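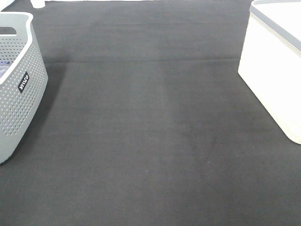 Cotton loses dimension in the laundry for two separate reasons, and home sewers tend to treat them as one. The first is relaxation: yarn held under tension on the loom recovers its natural length once water lets the fibers move. The second is consolidation, where agitation works the loops or yarns closer together over many cycles. Relaxation is mostly finished after the first few washes. Consolidation continues for years.

Malsha Biswas tests household textiles at the Triststead laboratory of Amarasinghe, a contract mill. Her bench samples are marked with two gauge points, washed, tumble dried and measured flat after 17 hours of conditioning. Knits move most. One undyed jersey from the Fondov line lost 10 percent of its length in the first cycle and very little width. 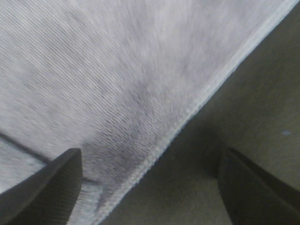 Shrinkage at an edge follows its own rules. A hem is two or three layers of cloth locked by a thread that may be polyester, and polyester sewing thread barely shrinks at all. On a gray cloth with fine parallel ribs and a straight hemmed edge, the body and the border can contract at different rates, and the border begins to wave. Biswas specifies a longer stitch and lower thread tension for such goods — the seam then has some slack to give up.

Drying matters more than water temperature in most of her results. Tumbling to complete dryness adds mechanical work after the fibers have stopped protecting themselves with moisture. The Rakolside plant now stops its dryers early and finishes the load on racks.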